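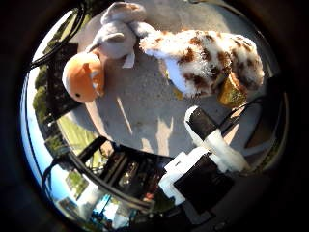
Wrist camera comparison moved outdoors in June, after the indoor runs stopped telling us much. Under the shop lights the old Wynne module and the new Pemon fisheye gave nearly the same grasp results, and the people who will use the gripper at Kiralthorpe work mostly in daylight. Soft goods are the hard case for both cameras. With the plush toys lying close together on sunlit concrete, as they are here, the gray one is close in tone to the ground, and the white one with brown spots breaks into patches that the segmenter likes to treat as separate objects. The orange one has so far been the easy pick. Trefor Rosser set exposure by hand for the first session and left it on automatic for the second.

The gripper was the same in all cases: the Gollberg finger set with the black pads, at the lower of its two force settings. Ilham Ragab ran the controller and logged 1,354 grasp attempts across both cameras. An attempt counted as good if the toy stayed in the fingers through a lift and a 2-second hold. Attempts stopped by a cable snag were logged separately and left out of the rates.

The Pemon did better at approach. Its wider view keeps the fingertip and the target in view together until late in the move, so the controller makes fewer blind corrections. The cost is at the rim, where the lens model supplied with the camera is not good enough. Ilham refit it using 14 board poses, and most of the sideways error went away. The refit file is on the group drive under the camera's name.

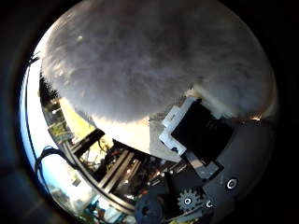 Close range is still a problem for both modules. Once a soft object is near the lens it takes up much of the view and goes out of focus, and the depth estimate cannot be trusted. We now freeze the estimate before contact and let motor current finish the close. This works on the Pemon with no other change. On the Wynne it needs a slower approach, because the target leaves the view earlier.

Automatic exposure was worse than manual on both. When the arm turned toward the sky, the exposure dropped and took several control cycles to recover – long enough to lose a track. Manual settings held up except when the arm put its own shadow on the target. Trefor is testing a fixed exposure with a short bracket at the start of each approach. Results so far cover the Pemon only.

Anyone repeating this should check the bracket screws before each session and again at midday. We recalibrated once after a loose screw shifted the camera, and the attempts logged before that were thrown out and rerun. The next block is 1,000 attempts with the second force setting, starting Friday. Requests for other soft objects go to Ilham.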